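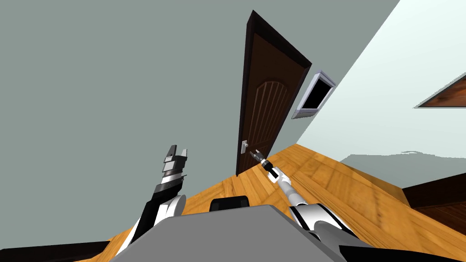
保存した検索条件は、あとから変更できますか?

保存済みの条件は何度でも書き換えられます。「マイ検索」で条件名を選び、「編集」を押してください。変更後の内容は、次に届く通知から反映されます。

第4章 検索条件の保存と新着通知の設定

いよいよ本格的な物件探しです! 第3章でアカウント登録まで済んだ方は、この章でDristbridgeに「どんなマンションを探しているか」を覚えてもらいましょう。一度設定しておけば、新しい売り出しや価格変更があったときにメールかアプリで知らせが届きます。毎朝サイトを開いて同じ条件を打ち直していた方には、ここがいちばん楽しい章になると思います。

4.1 始める前に

次のものを手元に用意してください。

・ログイン用のメールアドレスとパスワード
・購入予算の上限(管理費と修繕積立金は別に入力します)
・希望エリアの名前、または最寄り駅
・同居予定の方の希望条件メモ(あると後の4.4がとても楽です)

注記:会員登録をしていなくても検索はできますが、条件の保存はできません。

4.2 検索条件を作る

1. 画面上部の「さがす」を開き、「中古マンション」を選びます。
2. エリア欄に地名を入れます。試しに「Sutstead」と入力してみてください。候補が下に並ぶので、全域か、地区ごとかを選びます。
3. 価格帯を指定します。下限は空欄のままでかまいません。
4. 「毎月の費用」を開き、管理費と修繕積立金の合計の上限を入れます。
5. 専有面積と間取りを選びます。間取りは複数選択できます。
6. 「この条件で見る」を押します。

Sutstead全域で価格だけを指定したところ、このガイドの執筆時点では291件が表示されました。これだけあると眺めるだけでもわくわくしますが、全部に通知が付くと受信箱がすぐ埋まります。面積か毎月の費用のどちらかを加えて、一覧をひととおり読める件数まで絞っておきましょう。

注記:専有面積には壁芯と内法の二種類の測り方があります。広告の多くは壁芯、登記簿は内法で書かれていて、同じ住戸でも内法のほうが小さい数字になります。Dristbridgeの検索は壁芯です。税の軽減措置などで登記上の面積が関わる方は、少し広めに設定しておくと後で慌てません。

注意:「毎月の費用」を空欄にすると、費用が未登録の物件も一覧に入ります。価格が手ごろに見えても、積立金の額や値上げの予定を確かめるまでは候補から外さず、決めもせず、「保留」に入れておいてください。

4.3 条件を保存して通知を受け取る

1. 検索結果の右上にある「条件を保存」を押します。
2. 条件名を付けます。全角16文字までです。「駅近・南向き」のように、見てすぐ分かる名前が便利です。
3. 通知方法を「メール」「アプリ」「両方」から選びます。
4. 通知の頻度を選びます。
 即時:登録や価格変更のたびに届きます。
 1日1回:朝にまとめて届きます。
 週1回:金曜の夕方にまとめて届きます。
5. 「保存」を押します。確認メールが届いたら、本文のリンクを開いて設定を完了します。

保存できる条件は一つのアカウントにつき20件です。エリア違い、予算違いと気軽に作れるので、ぜひいろいろ試してみてください! 本命の条件を「即時」に、広めの条件を「週1回」にしておく組み合わせは、相場の動きもつかめて特におすすめです。

注意:確認メールのリンクは翌日まで有効です。期限が切れた場合は「マイ検索」から再送してください。

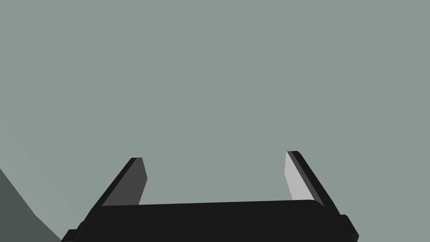
図4-2 灰緑色の背景と黒いグリッパー(CG)

4.4 家族と条件を共有する

1. 「マイ検索」を開き、共有したい条件の「共有」を押します。
2. 相手のメールアドレスを入力します。
3. 権限を選びます。「閲覧のみ」の相手は一覧を見ることができ、「編集可」の相手は条件の書き換えもできます。
4. 「招待を送る」を押します。

共有した物件には、それぞれが星とひとことメモを付けられます。「日当たりは好き、でも坂がきつい」といった短いメモが二人分並ぶと、どこを譲れてどこを譲れないのかがよく見えてきて、話し合いがぐっと進みます。

注意:予算の上限も相手に表示されます。仲介担当者を招待するときは、予算欄を「非表示」に切り替えてから送ってください。

4.5 内見の希望を出す

1. 気になる物件のページで「内見を希望」を押します。
2. 希望日時を第三希望まで入れます。
3. 確認したい点を自由欄に書きます。長期修繕計画書、管理規約、直近の総会議事録の閲覧希望は、ここに書いておくと当日までに用意してもらいやすくなります。
4. 送信後、仲介会社からの返信を待ちます。状況は「予定」タブで確認できます。

注記:居住中の物件では、売主の都合で日時の調整が必要になることがあります。4月の引っ越し時期は返信に日数がかかりがちなので、候補日は広めに出しましょう。

注意:内見の希望は購入の申し込みではありません。「予定」タブが「確定」になっていても、物件が取り置かれるわけではない点にご注意ください。

4.6 通知が届かないとき

・迷惑メールのフォルダーを確認します。
・「マイ検索」の一覧で、条件名の横のベルが灰色なら通知は停止中です。ベルを押すとオンに戻ります。
・条件が厳しすぎて該当物件がない可能性もあります。面積を少しゆるめて件数が変わるか見てください。
・画面に「エラー341」と出る場合は、メールアドレスの確認が終わっていません。4.3の手順5に戻ります。

第5章では、届いた物件を並べて比べる「比較表」の作り方に進みます。

改訂日:2021年1月1日 編集:Tharushi Weerakoon

お問い合わせ | 利用規約 | © Dristbridge | ページの先頭へ戻る

コメント(4)

Jyoti Chaudhary
壁芯と内法の話、助かりました。登記の面積を見て「広告より狭い!」と不動産屋さんに電話するところでした。

Duván Arango
共有した相手が条件を編集したとき、こちらにも通知は来ますか? 先週、妻が価格の上限を上げていて、見慣れない物件がたくさん届きました。

Tharushi Weerakoon
Duvánさん、コメントありがとうございます。編集の通知は初期設定ではオフです。「設定」→「共有」→「変更を知らせる」をオンにすると届くようになります。次の改訂で4.4に書き足しますね!

Sudheer Mudaliar
週1回の通知だけで半年ほど眺めています。買う時期はまだ先ですが、同じ棟の別の階が出ると値段の違いが見えて面白いです。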